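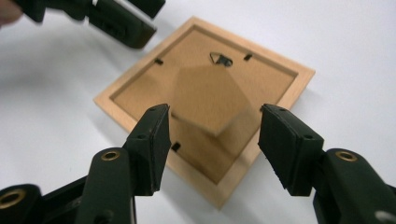

一月，上午，开工前

浆糊又坏了。准确地说，冰箱里那罐昨晚还是浆糊，今早表面浮了一层清水，底下结成豆花。闻了一下，不酸，但也没有资格上纸。倒掉，重煮。这个月倒掉的浆糊比用掉的多，如果有人拿倒掉的量来衡量一间修复室的勤奋，我们应该能评上先进。

顺手把煮法再写一遍。前面那本笔记里写过，那本现在垫在煮锅下面，封面已经和锅底建立了感情，拿不下来。

小麦淀粉，去面筋的那种，Gristside来的。这一批比上一批细，手指捻起来有点像滑石粉，吸水也慢。冷水泡过夜，早上倒掉上层的清水，再加新水，淀粉一份水四份。小火，木勺，不停地搅。开始的时候什么都不会发生，会怀疑自己忘了开火；然后锅底突然一沉，勺子变重，这时候千万不要去接电话。从变稠算起再煮15分钟，颜色从死白转成半透明，提起勺子落下来是一整片，不断成滴。离火，隔冷水，继续搅到不烫手，盖一张湿纸防止结皮。

用之前过筛，马尾筛，过两遍。第三遍没有必要，除非心情不好，过筛对心情有好处。

过完筛再兑水。补缺口的要稠，像酸奶；托裱的要稀，像脱脂奶；粘铰链的介于两者之间，像一种我没喝过的奶。这种写法遭到过同事批评，说不科学。我同意，建议批评的同事提供一台黏度计。

昨天那罐为什么坏，三个怀疑对象：一，淀粉换了批次；二，煮的时间不够；三，冰箱。冰箱的温度旋钮上只有“弱、中、强”，目前指着“中”和“强”之间的一道划痕，划痕是谁的主意已不可考。我倾向于怪淀粉，淀粉不会还嘴。但为了公平，今天这锅用同一批淀粉，煮足时间，分两罐，一罐放冰箱，一罐放窗边阴凉处，明天早上看。

上午晚些时候

新浆糊可以。拿废纸试了一条，薄楮纸，撕边，贴在一张旧账页的边角料上，吸水纸、无纺布、玻璃、压铁。等。

等的时候整理Boros这批的情况，免得以后翻到这一页的人（大概率是我）又从头问起。

Boros是我们给这一批取的代号，取自箱子侧面印的字，箱子原来装什么不清楚。里面是地契、信札、几卷水利图，还有大量谁也舍不得扔的收据。委托方说一共大约3000张，我们没有数，也不打算数，数完了还是要修那么多。入册编号从哪里起是对方定的，跳号很厉害，目前台面上的是1316，一张折成八层的水利图；排在后面等的是3003，一封信，铁胆墨水，看一眼就头疼。

先说1316。

机制纸，木浆，发黄发脆，沿折线断开，断口旁边有人用透明胶带补过。胶带这种东西值得单独写一本书，题目我都想好了，叫《好意》。基材早就翘起来了，一碰就掉，掉得很体面；胶留在纸里，变成深褐色的半透明，把底下的字迹衬得格外清楚，像是在邀功。正面两条，背面一条，背面那条贴歪了，压住了一小截河道。

基材用镊子直接揭，没有阻力。残胶先用绉胶橡皮干擦，能擦掉表面的黏劲，擦不掉颜色。溶剂试了一个小点，在右下角空白处，通风柜里做的，吸水纸垫在下面，棉签滚，不抹。颜色淡了一点，周围没有出圈。打算到此为止。褐色还在，但不黏了，不会再粘住别的东西。把它弄白需要的动作比这张纸能承受的多。写修复报告的时候这句话要换一种说法，写成“残留变色予以保留”，显得是我们的决定。

蓝色的线遇水会不会走，测过了：蒸馏水一滴，吸水纸按，蓝线不动，红线动。红线标的是堤。所以整张不能下水，局部湿润也要绕开堤。古往今来的水利工作者想必都会赞成这个原则。

折痕的展平用间接回潮：下面湿吸水纸，中间隔一层透气膜，上面放图，再盖一层塑料片。隔一会儿掀开看红线。掀得太勤等于没有回潮，掀得太少又睡不着。最后采取的办法是在旁边削竹起子，削几下看一眼。竹起子削好了，比需要的薄很多，可以拿去剔牙。

图软下来之后折线能推平大半，有一道横折死不松口，纤维已经断透了，只是背面还连着一点皮。这种不能硬推，先从背面用细纸条搭桥，条宽刚过断口就行，等它自己觉得安全了再压。

关于纸条

每次都有人问为什么撕不剪，这里统一回答：剪出来的边是一道坎，纸以后会沿着坎再折一次；撕出来的边有毛，毛搭在纸上，力就散开了。做法是用水笔沿尺子画一道，等水渗一下，两手往外拉。楮纸纤维长，拉出来像眉毛。拉不出眉毛，说明水少了；拉成胡子，说明水多了。

方向也要看。纸有丝缕，顺丝的条子上完浆糊不怎么缩，横丝的会缩，缩起来把原件拽出一道波浪。修一处断口，得一处波浪，客户会觉得买一送一。

下午

3003。

铁胆墨水这件事，原理大家都会背：没食子、绿矾、阿拉伯胶，写上去是灰的，氧化以后变黑，几百年后变褐，顺便把纸吃掉。3003吃得还不算深，背面透褐，几个笔画密的字中间有小裂，对着灯看有几处已经漏光。写信的人下笔很重，凡是提到钱的地方都漏了。

试纸测过，在墨迹边缘按了一下，变粉，说明游离的二价铁还在。所以这封信不能用平常的水性浆糊来补：水一进去，铁跟着水往外跑，今天看不出来，过些年补丁周围会多一圈褐色，后人会指着那圈说，这是当年修复室干的。我希望那时候我已经退休，但更希望那圈不存在。

准备用预涂明胶的薄纸，涂好晾干备用，用的时候只给最少的水，刚好把明胶唤醒。怎么算刚好，办法是：海绵上铺一层滤纸，滤纸上放修补纸，数两三口气拿起来，旁边放一张浸过指示剂的试验纸先印一下，印出粉色散开就是太湿。这一步试了好几轮，前面全部太湿。后来发现海绵没拧，拧了就好了。记在这里，不展开。

今天只补了信的右边沿，漏光最厉害的那一段没动。下午四点以后这个房间的光线不适合做这种事，台灯从哪边打都有影子，换到左边影子在左，换到右边影子在右，灯是公平的。

信里写的什么，看了一点。大意是催还一笔款子，语气极客气，客气到第二页还没提到数目。这种人墨水用得多，纸也坏得快。要是当年直接写“还钱”，我们现在只需要补两个字。

Gallus的问题

Gallus是那台铸铁压书机，铭牌上的字，我们就这么叫。用了这么多年，它唯一的缺点是压得不平：左边紧，右边松，一叠纸压出来像一片瓦。之前的对策是在右边垫一张卡纸，后来垫两张，后来垫的东西越来越厚，已经开始影响它的尊严。

今天把上板卸下来看了。丝杠没弯，横梁也没事，是上板和丝杠接头那里有一枚垫圈磨成了楔形，转起来就歪。垫圈取下来，用旧黄铜片另剪了一个，锉平，加一点点油。装回去，夹两张复写纸一张白纸试压，印痕左右差不多了，中间略浅。中间略浅我接受。

擦油的时候注意：丝杠上方的油会往下走，往下走的终点是别人的手稿。擦干净，再擦一遍，垫一张吸水纸过夜，明天早上纸上要是有油点就继续擦。在此之前不要把任何东西放进去压，特此写大一点，虽然手写的时候是大的，录进来以后大小都一样了。

湿度

房间这个月太干。暖气开着，湿度计上午读数低得离谱，拿另一只来对，另一只高得离谱，取平均值正好是理想湿度，于是一度很高兴。后来用饱和盐水的办法校了一下：密封盒，一小杯食盐加水，盐要多到化不完，湿度计放进去，盖好等一天，应当停在七十五上下。还没到一天，现在两只都在盒子里，互相看着。

没有可靠读数之前，凡是羊皮纸一律不开盒。那卷羊皮纸我上礼拜看过一眼，它自己已经在盒子里卷得更紧了，态度很明确。

加湿器不要对着工作台吹。这条规定是有来历的，来历是一张晒图，已经修好了，不提。

寄来的装裱件

Brutanside那边另外送来一批原先挂在墙上的，要拆框、取件、换衬板，框还给人家。这批还没动手，先把顺序写下来，免得临时发明。

正面朝下放，台面垫软的，先清扫背面再拆，灰尘里有时候夹着标签碎片，别一口气吹了。背后的纸封条能整条揭就整条揭，上面可能有裱框铺的字号，揭下来装袋，跟件走。钉子用平口钳往框的方向摇，不要往画的方向撬，撬滑一次的代价够买很多把钳子。背板先看再抬，有的背板后面直接就是画，中间什么也没有，几十年贴着，画背会染上一层褐色，木纹和节疤都印得出来。这种印子去不掉，拍照留底，算作履历。

玻璃若有粘连，不要掀，停下来叫人。叫来的人通常也没有办法，但两个人一起没有办法，比一个人强。

老背板留不留，同事之间有过讨论。我的意见是：带字的、带标签的留，另装，不回框；什么也没有的，问过委托方再说。纸板不管看上去多干净，先用pH笔在角上划一下，变黄的一律不许再挨着纸。有一回一块板子划出来颜色介于黄和紫之间，大家围着看了很久，最后按黄的处理。

新的衬板用无酸的，卡纸窗口开得比画心大还是压着画边，要逐件问，不要按习惯。签名写在最边上的人很多，似乎都是为了和卡纸过不去。铰链贴上边，两个，日本纸，淀粉浆糊，T形。下面不贴，让它垂着，纸要喘气。四边全贴死的那种拆过不止一回，一到雨季鼓得像枕头。

填框的时候背后留一点空，边条封好，挂件下沿贴两个小软垫，离墙。墙是潮的，特别是外墙，特别是主人坚称不潮的外墙。

杂事

吸水纸快用完了，厚的那种。订货单写了，供货的说等一等。把旧的按干净程度分了三叠：能碰原件的，只能垫底的，可以拿来擦桌子的。中间那叠最高。

无纺布洗了，挂在暖气旁边，样子很像有人在这里过日子。

手术刀片的回收盒满了，换新。旧盒盖子要按到底再封，不要用透明胶带封（见前文《好意》）。

毛刷：羊毫那把开始掉毛，掉在浆糊里找不到，掉在补好的纸底下一眼就能看见。已经降级去扫灰。新刷子泡过水，梳过，还会掉几天，先拿去刷废纸。

显微镜的灯又接触不良，敲一下会亮。敲哪里：底座左后方，用指关节。请不要改进敲法。

橡皮屑请扫进袋子，别往地上拂。地上的橡皮屑会粘在鞋底，走到门口的时候地毯把它收下，然后地毯就归我洗。

收工前

上午那条试验纸条揭开看了。粘得住，边缘服帖，没有发亮的浆印，卷起来再放开不翘。从一头慢慢撕，先破的是楮纸的毛，旧账页没有跟着起皮，强度合适。再稠就过头了：补丁比原纸结实，下一次坏的就是原纸。这锅浆糊通过。

1316的横折，背面搭了三段细条，没有连成一整条，中间留了缝，折线那里还能稍微活动。压在吸水纸和玻璃下面，压铁放了两块小的。没进Gallus，原因见前。换吸水纸的时间：半小时一次，已经换过两次，走之前再换一次，然后就交给夜里。

红线没有动。看了很多遍，没有动。

3003夹回无酸夹子里，平放，上面贴了条子写“勿湿”。字用铅笔写的，台面附近只许用铅笔，这条规矩执行得很好，唯一的后果是所有人的条子都看不清。条子描了一遍。

明天的顺序：先看两罐浆糊，再看Gallus底下那张吸水纸，再看盐水盒里的两只湿度计。都看完大概就该泡茶了。茶不进工作间，放走廊的架子上。然后做3003漏光的那段，趁上午的光，明胶纸提前裁好，海绵拧干。

再补一条，刚才关灯的时候想起来的：1316折叠的顺序没有画下来。展开之后谁也不知道原来先折哪边。照着折线正反推了一下，画了张草图夹在档案里，有一道折的方向不确定，旁边打了问号。以后凡是折着来的，展开之前先画，画完再碰。

锅泡着水，没洗。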